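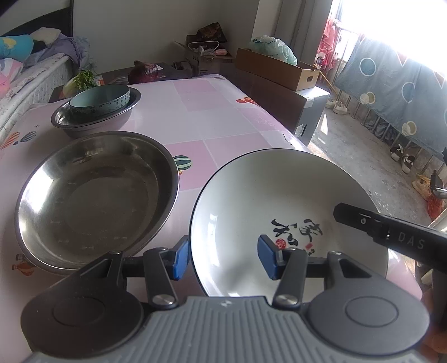
Moving our ERP database off Hikex hosting
Posted by Ghislain MacDonald, August

We run Rernlow for stock and invoicing, 18 users, one database server at Hikex. The contract is up soon and they want us on their usage-based plan. Grollbridge quoted a flat monthly rate for a managed setup. Has anyone moved between the two? My main worry is month end, when the batch jobs run for 6 hours.

tillerman
Did it last year. The copy itself was easy. Printing broke — every label queue had the old host name in it. Check yours before you set a date.

okra_dba
I'd stay put and take the usage plan. If you're only busy at month end you're paying Grollbridge for idle hardware the other weeks.

Ghislain MacDonald
The server isn't idle though. Reports run overnight all month.

tillerman
Usage billing was what pushed us out. One bad query left running and the bill was 3 times the normal one.

okra_dba
Set a spending cap. It's in the account settings.

tillerman
The cap throttles the server when you hit it. I don't want that in the middle of payroll.

pmw10
Ask Grollbridge who does the restores. On our contract backups were included but a restore was a paid ticket. Bùi on their support desk was good, but we still got billed.

Ghislain MacDonald
Didn't know that, will ask. The quote says 10 days of backups and nothing on restores.

okra_dba
10 days is short for accounting data. Get a monthly copy kept somewhere else whichever one you pick.

Last updated: August
Contact the moderators | Copyright forum members | Back to top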